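Villalba: "The paperwork is the part people give up on"

Maximiliano Villalba had been in the country for two months when he was told he needed a form he had never heard of. He had rung the wrong number, waited on hold through his lunch break and been told to ring a different one. The form, when he got it, was 13 pages long.

"I could read English by then," he says. "I had read novels in English. I could not read that form."

He now runs the advice desk at a church hall in Latwood, where people with questions about visas, asylum claims and family reunion can sit down with someone who knows the system. It opens in the evening, after most people have finished work. Two of the advisers are qualified to give legal advice. The others, Villalba included, help with letters, translations and finding the right office.

He came from Valdebenito, a small town where his parents kept a shop, and worked first in a packing warehouse in Ilitstead. The desk began there, in the canteen, when other workers started bringing him their post.

"They would put the envelope down next to my plate," he says. "Some of them had not opened it. They were afraid of what it said, and sometimes the date for replying had already gone."

A missed date is still the most common problem he sees. Letters go to an old address, or to a landlord who does not pass them on. One man from Dirnis lost an appeal right that way and had to begin again with a fresh application, which took most of a year.

"He had done nothing wrong. He moved house and he told one department, and he thought that they would tell the other one. I would have thought so too."
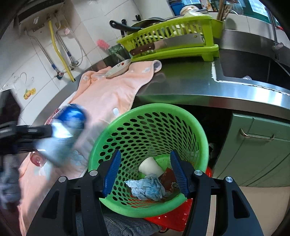 Photo: Latwood Advice Desk

The cost of applying comes up in nearly every conversation. Villalba describes a couple who had put aside 3000 pounds for fees over a long stretch of night shifts, then found that it would not cover both of them and their daughter. They applied for one and waited to save for the others.

"People say, why don't they do it properly? This family was doing it properly. Doing it properly is why they had no money."

The churches in the town have paid for some of the desk's running costs, and the hall is lent without charge. Villalba was raised Catholic and goes to Mass, though he does not talk about it at the desk unless somebody asks. Visitors come from several faiths and from none. In October the local mosque held a supper and sent the takings over to pay for interpreters.

Not everyone in Latwood has been pleased. A public meeting last year drew 50 people, and a number of them were angry. They wanted to know why the hall was being used for this when there was a long wait for council housing and the bus to the hospital had been cut.

Villalba went, and sat near the back.

"I agreed with them about the bus," he says. "My neighbour uses that bus. I said so when it was my turn to speak. I don't think it changed what they thought of the desk, but two of them talked to me afterwards in the car park, and one has been in since with a question about his wife's visa. She is Canadian."

Asked what he would change first, he does not mention the law. He would like letters to be written in plain words, with the deadline at the top of the first page. He would also like there to be a person at the end of the telephone who can see the whole file.

"I have asked for this. I have written to our MP and had a polite answer. I will write again."

His own case was settled after four years. He keeps the decision letter at home in a drawer with his passport and his daughter's school reports, and has a copy at his sister's house as well. He tells everyone who comes to the desk to do the same: copy every page, write down the name of whoever they spoke to, and keep the envelope, as the postmark may matter later.

He still works mornings at the warehouse. The desk does not pay him, and he has turned down a suggestion that it should, at least until there is enough money for a third legal adviser.

"That is what we are short of," he says. "I can explain a letter. I can't stand up in a tribunal."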